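Diese Website verwendet Cookies. Mit der weiteren Nutzung stimmen Sie zu. [Akzeptieren] [Einstellungen]

pipetten_saskia
Bei uns im Labor (Predincombe, Wasseranalytik) stehen seit April zwei Roboterarme auf der Bank. Ich hab früher an vollen Tagen 200 Röhrchen von Hand gemacht und war abends platt – jetzt richte ich den Platz her und schaue zu. Fühlt sich komisch an! 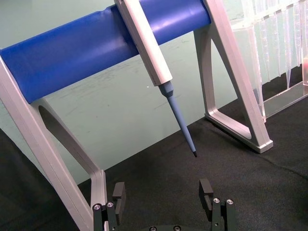
Mein Daumen dankt es mir jedenfalls. Nur lerne ich gerade Greifpositionen statt Chemie, und dafür hat mich keiner eingestellt.

Ellery_T
Sei froh. Bei Ninham haben sie nach der Umstellung 2 Stellen nicht nachbesetzt. Entlastung, klar.

cosgrove77
@Ellery_T Seh ich anders. Bei uns ist niemand gegangen, die Leute machen mehr Auswertung. Liegt am Chef – nicht am Arm.

Ellery_T
Und wer keine Auswertung machen will? Carleen war 20 Jahre an der Bank und mochte genau das. 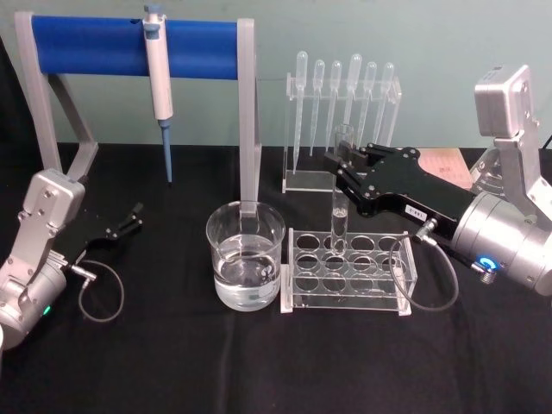 shona_f
Wer stellt bei euch eigentlich alles hin, bevor die Arme loslegen?

pipetten_saskia
Das mache ich morgens selbst, Gestelle, Röhrchen, Spitzen. Steht was schief, darf ich nachteachen, und das dauert. Mehr Geld gibt's dafür übrigens bisher nicht.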